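Unit 4 handout: Colour and contrast in printed leaflets

Read this before the April workshop. Bring a pencil, a ruler and the Kerncombe colour card.

## 1. Three words to keep apart

- **Hue** is the name of the colour: red, green, blue.
- **Value** is how light or dark it is.
- **Saturation** is how strong it is. A grey has none.

Most weak leaflets go wrong on value. Two hues can look quite different on the card and still print as the same grey on an office copier. Pink text on a mid green panel is the usual case. Check every layout in greyscale before you send it out.

## 2. Pale on pale

A page made only of near-whites depends on shading for its edges. This can suit a cover. It does not suit body text, where readers need a clear step between letter and paper.

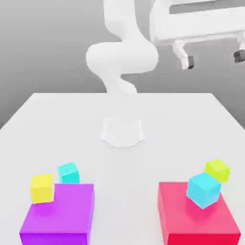

*Fig. 4.1. White on white: the curves of the arm are shown by soft grey shading.*

If a client asks for a white cover, leave the title in a dark grey and keep it large. The Pelava leaflet in your pack has a pale title on a cream ground, and in poor light it is hard to find. Compare it with the Skyrme one, which uses the same paper.

## 3. Strong colour on a quiet ground

A saturated colour draws the eye first, so use it for the one thing the reader must not miss — a phone number, a closing date. A second strong colour will compete with it, even when it is small or near the margin. Give the second one less area, or mute it.

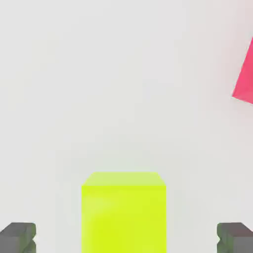 *Fig. 4.2. Yellow-green and pink against pale grey-white.*

Very bright yellow-greens are light in value. They work as a panel behind black type and fail as type on white paper.

## 4. Paper and ink

Uncoated stock soaks up ink and dulls it. Proof on the real paper, never on the screen alone. We use Bremix uncoated for all coursework, and it comes in packs of 300 sheets.

## Task

Redraw the Pelava cover twice, once in greys only and once with a single strong colour. Write up to 146 words on which reads better at arm's length. Hand in both sheets at room 246.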